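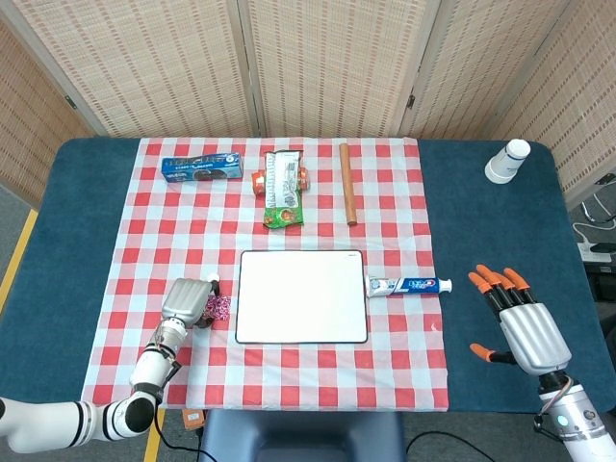 Gritthorpe Shared Bench Group | Safety & Practice

Two pages of rules, and most of them are about the table

January 23, 2019

3 comments | 20 shares

Quick one this time, wrote it up between meetings. We sat down with the person who keeps the bench rules for two-arm tabletop work at Gritthorpe. They asked to go by job title only, so: the bench lead. The rules run to two pages and go out to the Dadolden and Sayce sites in February.

First question, why only two pages. "The old one was 70 pages. People signed it. I signed it. Couldn't have told you what was in it." The new version gets read out loud before a first shift. Takes ten minutes, less if you don't stop for questions, but you should stop for questions.

Rule one is the cloth. Every household-goods session at Gritthorpe gets a checked tablecloth down the middle of the table, with bare table left showing at the sides. "The cloth is the work area. Things on the cloth can be moved by the arms. If you want something handled off the cloth, you write it on the sheet first. The paper cup, fine, write it down." Does the cloth have to be checked? Yes. Plain ones were tried, and folks couldn't tell when the thing had crept two inches toward them. With squares you see it.

Then the objects. Cookies, a snack bag, toothpaste, a rolling pin. Ordinary groceries mostly. The bench lead is firm on this: nothing glass, nothing sharp, nothing over 600 grams, no open food. "Sealed packets. I don't care if it's somebody's birthday." Anything round gets placed so it rolls along the table and not off the front. That one came out of a long argument with Sayce, who wanted wedges under everything. Wedges lost.

Hands were the bigger topic. The rules treat a gripper and a five-fingered hand as two seperate machines, even on the same table and in the same session. Different checklists, different stop test. "People get relaxed about the hand. It looks like a hand. They'll go to straighten a finger while it's powered, like you would with a kid's mitten." So: no touching either one with the arms live. Not to fix, not to clean, not to show a visitor.

And the other end of it, when one side is holding something. The rule says the holding arm finishes or releases before anyone steps in. No reaching across to take the item. We asked if that slows the day down. "Sure. A bit. Urus asked me the same thing." (Urus is the scheduling tool the three sites share, and also, confusingly, the team that runs it. Bench lead meant the team.)

Cables next. Cable drops off the table edge, never across the top. Chair stays tucked unless you're in it. Floor tape is a line and you stand behind it, the bench lead said this twice. Small boxes under the table are allowed "for now", which we took to mean there will be a third page.

What about noise, lighting, all that? Shorter answers. Divider up behind the table so nobody walking past waves at a friend and gets waved back at over a live arm. No music. Power strips off to the side where you can get at the swich.

Last thing we asked was what gets broken most. No pause at all. "The sheet. They do the session and fill in the sheet after." Out of 105 sheets checked at Gritthorpe before the rewrite, 20 had start and end times in the same handwriting, same pen, same slant. The new sheet lives on a clipboard and the start box has to be initialed before the arms are powered. Dadolden wants it on a tablet. The bench lead wants paper. They're meeting on it in February.

Comments (3)

We use cookies to remember your settings. OK | Manage

© 2019 Gritthorpe Shared Bench Group | Contact | Back to top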